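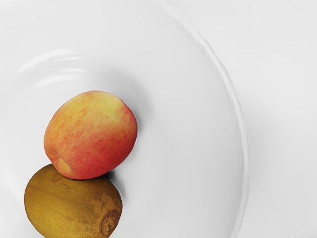

1. Work completed this period

Radon testing under the Buvelbridge home air quality grant continued through September. Short-term detectors were placed in 222 of the 300 enrolled homes. Placement followed the protocol agreed with Trurby: lowest occupied level, windows closed for 12 hours before the test, detector away from drafts and exterior walls.

Detectors were returned to the Mosto laboratory in weekly batches, shipped each Thursday. Five were rejected on receipt for broken seals. Those homes have been rescheduled and are not included in the results.

2. Results to date

Readings above the action level were confined mainly to houses with unsealed crawl spaces or open sump pits. Owners of these houses were notified by letter and offered a long-term follow-up test. Slab homes on the east side gave low readings throughout. A table by foundation type is attached as Annex B.

3. Delays

Access remains the main constraint. Rental units need consent from both tenant and landlord, and the second signature is often slow. Bok-nam Na has revised the consent form so both parties can sign one sheet.

4. Budget

Spending is within the approved lines except freight, which is over by $3,048. We request a transfer from the printing line to cover it.

5. Next period

Finish placement in the remaining homes. Begin follow-up tests. Colin Dunmore will send the draft mitigation specification to Hwang for comment.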